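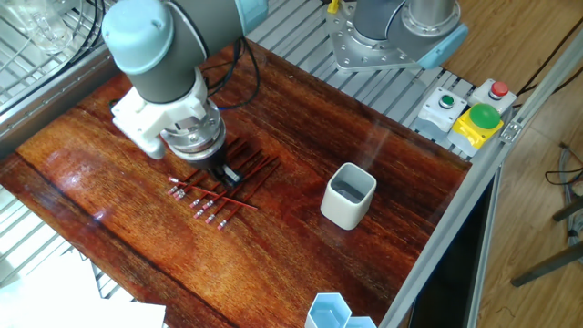
*Rote Bleistifte mit Radiergummi auf dunklem Holz*

# Plurard Tischöl, dunkel getönt

Oxidativ trocknendes Öl für Schreibtische, Werktische und Ablagen aus Massivholz oder furniertem Holz. Offenporiger Aufbau, seidenmatt, nachölbar ohne Zwischenschliff. Für waagerechte Flächen im Innenbereich.

## Anwendungsbereich

Das Öl ist auf Flächen abgestimmt, die täglich mit Papier, Schreibgerät und Unterarmen in Kontakt kommen. Nach vollständiger Aushärtung färbt die Tönung nicht auf helles Papier ab. Graphitstriche lassen sich mit einem weichen Radiergummi oder einem nebelfeuchten Tuch entfernen, sofern die Oberfläche geschlossen gesättigt ist.

Geeignet für Eiche, Esche, Nussbaum, Buche und Ahorn. Bei Buche und Ahorn fällt die Tönung ungleichmäßiger aus, ein Probeauftrag an der Unterseite der Platte ist erforderlich. Nicht geeignet für lackierte, gewachste oder folierte Oberflächen, für Außenbereiche und für Fußböden. Auf Thermoholz liegen keine Prüfergebnisse vor.

## Technische Daten

| Merkmal | Wert |
|---|---|
| Bindemittel | Leinöl, Holzöl, Naturharzester |
| Lösemittel | aromatenfrei |
| Farbton | Dunkelbraun, lasierend |
| Glanzgrad | seidenmatt |
| Verbrauch, erster Auftrag | rund 40 ml/m² |
| Einwirkzeit | 90 Minuten |
| Überarbeitbar | am Folgetag |
| Voll belastbar | nach sieben Tagen |
| Auftragswerkzeug | Flachpinsel, weißes Pad, Baumwolltuch |

Die Werte gelten für Raumtemperatur und mittlere Luftfeuchte. Gerbstoffreiche Hölzer wie Eiche verlängern die Trocknung.

## Verarbeitung

1. Alte Beschichtung vollständig entfernen. Endschliff mit Körnung 100 in Faserrichtung, Staub absaugen und mit einem trockenen Tuch nachwischen.
2. Öl gründlich aufrühren. Die Pigmente setzen sich am Boden ab – auch während der Arbeit gelegentlich nachrühren.
3. Dünn und gleichmäßig auftragen, Stirnkanten zuletzt. Trockene Stellen innerhalb der Einwirkzeit nachlegen.
4. Überstand restlos abnehmen. Verbleibendes Öl bildet klebrige Inseln, die nur durch Schleifen zu beseitigen sind.
5. Am Folgetag den zweiten Auftrag mit dem Pad einmassieren und sofort trocken nachreiben.

Stark saugende Platten benötigen einen dritten Auftrag. Feinere Körnungen als angegeben verringern die Pigmentaufnahme und ergeben einen helleren Ton.

## Pflege

Trocken oder nebelfeucht wischen. Keine Mikrofaser, keine alkalischen Reiniger. Stumpf gewordene Bereiche werden mit einer kleinen Menge Öl partiell nachgearbeitet; Ansätze sind nach dem Auspolieren in der Regel nicht erkennbar. Wasserränder vor dem Nachölen mit feinem Schleifvlies anlösen. Kugelschreiber und Stempelfarbe dringen in offenporige Flächen ein und sind zügig aufzunehmen.

## Sicherheit und Lagerung

Getränkte Tücher können sich selbst entzünden. Nach Gebrauch einzeln ausgebreitet im Freien trocknen oder in einem geschlossenen Metallbehälter unter Wasser aufbewahren. Während der Trocknung gut lüften.

Gebinde kühl, frostfrei und dicht verschlossen lagern. Auf angebrochenen Gebinden kann sich eine Haut bilden. Diese abheben, nicht einrühren, und das Öl anschließend durch ein Sieb geben.

## Lieferumfang und Preis

Das Werkstattset kostet 149 Euro inklusive Mehrwertsteuer und enthält:

- ein Gebinde Tischöl, dunkel getönt
- zwei weiße Pads mit Halter Zandau
- Baumwolltücher, fusselarm
- Verarbeitungsblatt in deutscher und finnischer Sprache

Der Flachpinsel Skorken ist nicht enthalten und wird separat geführt. Die farblose Ausführung ist mit der getönten mischbar.

## Hinweise zur Charge

Seit Februar wird das Öl mit einem feiner vermahlenen Pigment geliefert. Der Farbton ist gegenüber älteren Chargen geringfügig wärmer – zusammenhängende Flächen daher stets aus einer Charge behandeln. Die Chargennummer steht auf dem Deckelrand.

Technische Auskunft: Eino Oksanen, Aaltonen Oberflächentechnik
Musterplatten und Farbtonproben: Sugeng Sumampouw

Stand des Datenblatts: 29. August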